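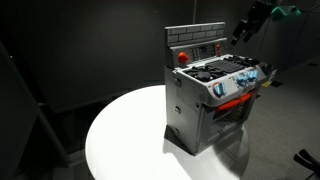
Estedau opens its toy library this June

By Judit Szűcs
June

I've wanted to write this one for ages! The Estedau Toy Library opens its doors this June, in the old Kiss bakery on the corner, and you're all invited – kids, grandparents, the neighbor who says he's only coming for the coffee.

It works like a book library. A family membership is $7 a month, you can take home three toys at a time, and you bring them back when the kids are ready for something new. We're starting with 184 toys, from play kitchens and puzzles to ride-on trucks, and more than 33 families have signed up already.

"My two lose interest in a toy in a week, and then it sits in my hallway for a year," says Gergely Virág, who runs our front desk and was our first member.

Doors open at 10 a.m. on opening day. Strollers are fine – there's a ramp on the side street.

Press contact: Judit Szűcs, Estedau Toy Library

Recent news
Isitano Park splash pad hours
Voltton bus route changes
Summer story time sign-up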